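How I Plan My Last Race of the Season (And the Party After)

I've run for the Derkdale club for 15 years, mostly 800s and the occasional very ugly 1500, and every fall somebody on the team decides it's time to hang up the spikes. Guess who ends up planning the send-off! I've gotten pretty decent at it, so after Gladys Valderrama asked me for my notes I figured I'd type up the whole thing.

First, pick the race. Let your runner choose the distance, even if it's a weird one. Dede Sarpong was a sprinter her whole life and wanted to finish with a two-mile, and we let her, and she complained the entire way around (loudly, you could hear her from the long jump pit). Look for a low-key meet with a flexible schedule. We like the one at Uranby in October. The entry form is one page and they'll let you move an event up if you ask early.

Next, get the meet director on your side. Email first, then call. What you want to ask for is:

A lane near the middle
Two minutes on the microphone after the race
Permission for family to come onto the infield
A spot for a folding table

If they say no to the microphone, fine, you can do the speech by the fence. We did that at Dollthorpe and I still cried.

Now the fun part, the results history. Go back through old meet results and pull every race your runner has finished. Older meets may only be on paper, so ask around for people who keep their programs. I put everything in a spreadsheet with the date, meet, event, time and place, then sort by event so the personal bests jump out. For Dede I had 46 races by the time I was done. Give yourself a couple of weeks for this and save a copy somewhere other than your own computer, please. I lost a whole evening of typing once and I'm still mad.
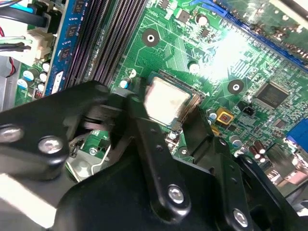

A square CPU at the socket, with the memory slots off to the left.

Once you have the list, turn it into a slideshow or a printed booklet. I prefer the booklet. People pass it around, they write in the margins, and it doesn't care about sunshine on a screen. Keep it to 8 pages so you can fold it from regular letter paper and staple down the middle. Put the best race on the center spread.

For the gift, old spikes are hard to beat. Ask a family member to sneak you a retired pair, clean them up with a soft brush and dish soap, stuff them with newspaper overnight, and mount them on a board with small screws through the spike holes. Hortensia Quintero did hers with the race number tucked behind the laces and it looked fantastic.

On race day, get there early and hide the family somewhere near the finish (the snack stand works great). Pick one person to walk them over as soon as the race ends. Let your runner catch her breath before anyone hands her anything! I rushed this my first time and poor Meifang Qin was bent over with her hands on her knees while I read a poem at her.

Keep the speech short, pass out the booklets, cut the cake. Then take the team photo before the relays, or half your people will be off warming up.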